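**Armário estreito sem varão, ganchos de lado ou no fundo? E o cheiro a mofo**

*Veronika Győri*

Boa noite a todos, pergunta rápida que o pessoal da mudança vem sábado e ainda não decidi nada.

Mudei-me para um T1 na rua Carroll, o quarto é minúsculo e o único sítio para um roupeiro é encostado à parede que dá para fora. Parede norte. No inverno passado a inquilina anterior teve bolor atrás da cómoda, foi a senhoria que me avisou (menos mal). O espaço tem 57 cm de largura, medidos três vezes, e o rodapé come mais um bocadinho.

Com 57 de largura um varão normal dá para meia dúzia de cabides, e a profundidade que me sobra é 35. Ou seja, cabides de frente para a porta nem pensar, não fecha. Por isso estou virada para ganchos. Nas lojas vi das duas maneiras, nas paredes laterais ou no fundo.

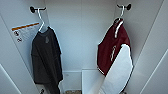

Gancho preto na lateral, T-shirt num cabide branco.

As minhas dúvidas:

- ganchos na lateral ou no fundo? no fundo fico com medo de furar para a parede fria
- quanto peso aguenta um gancho destes num painel branco de aglomerado? tenho um casaco de lã que pesa que se farta
- o cheiro. A roupa que esteve guardada em caixas desde a primavera cheira a cave. Lavei tudo 2 vezes e algumas peças continuam

O orçamento é curto, já gastei 700 euros só na carrinha e na caução da garagem. Obrigada desde já, e desculpem o testamento.

---

*Prastow*

Olá Veronika. Tive um caso igualzinho, parede norte e tudo, vou por partes porque estou no trabalho.

**Humidade primeiro.** Não encostes o móvel à parede. Deixa uma folga atrás, dois ou três dedos, e se puderes em baixo também, com pés. O bolor aparece porque o ar fica ali parado e a parede está fria. Se o roupeiro vier com costas finas de platex, dá uma demão de verniz na face de trás antes de montar. Chato mas faz-se numa tarde.

**Ganchos.** Com 35 de profundidade eu punha nas laterais, desencontrados, um mais alto que o outro. Assim a roupa de um lado não bate na do outro. No fundo também funciona e fica mais arrumado à vista, mas as peças acabam por ficar umas em cima das outras e tens de tirar tudo para chegar à de trás.
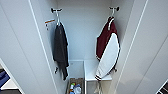

Quanto a furar para a parede fria, não tens de furar parede nenhuma. Parafuso curto, só no painel. Mede a espessura antes e escolhe um parafuso que não atravesse. Se o painel for fino, cola uma ripa de madeira por trás e aparafusa a essa ripa, que distribui o peso. Para o casaco de lã faz isso de certeza, ou então pendura-o atrás da porta do quarto e pronto.

Ganchos autocolantes esquece. Com humidade caem às três da manhã e apanhas um susto.

**Cheiro.** Se lavaste duas vezes e continua, provavelmente foi mal enxaguado ou secou devagar. Tenta assim:

1. De molho em água fria com um copo de vinagre branco, uma hora.
2. Lavagem normal, pouco detergente, SEM amaciador (o amaciador prende o cheiro).
3. Secar na rua, ou com janela aberta, bem espaçado.
4. Só guardar no dia seguinte. Mesmo que pareça seca.

A lã não vai a isto. Lã é arejar, à sombra, dois ou três dias, e se não passar lavandaria.

---

*Asif Bugti*

Concordo com quase tudo menos os pés altos, junta pó que é uma coisa doida. Pés baixos chegam.

Acrescento só, cabides. Com ganchos soltos o cabide roda e a roupa fica torta, e as camisolas de malha ganham aquelas orelhas nos ombros. Malha dobra-se sempre, pendura só camisas, T-shirts se quiseres, vestidos. Eu uso dos de plástico finos porque ocupam pouco, os de madeira são bonitos mas num armário desses comem-te metade do espaço. As peças compridas vão para o gancho mais alto senão arrastam no fundo e amarrotam todas em baixo.

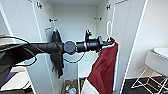

E cores escuras longe das claras nas primeiras semanas, se foram lavadas há pouco com vinagre às vezes largam tinta. Aconteceu-me com umas calças bordô, uma camisa branca estragada.

Desumidificador daqueles de caixinha com grânulos, põe um no chão do armário e troca quando encher. Comprei os meus na Flullano, qualquer marca serve. Não deixes a caixinha debaixo da roupa comprida que se entorna mancha, e aquilo não sai. E abre as portas um bocado todos os dias, de manhã quando arejas o quarto.

O peso depende do parafuso e do painel, não te sei dizer um numero.

---

*Plistine*

bicarbonato numa taça aberta, resulta. e sabonete nas gavetas. a minha mãe faz isso desde sempre

---

*Veronika Győri*

Obrigada!! Vou pelas laterais com a ripa atrás, já pedi um berbequim emprestado. O casaco vai para trás da porta. O vinagre experimento amanha, depois digo se o cheiro saiu.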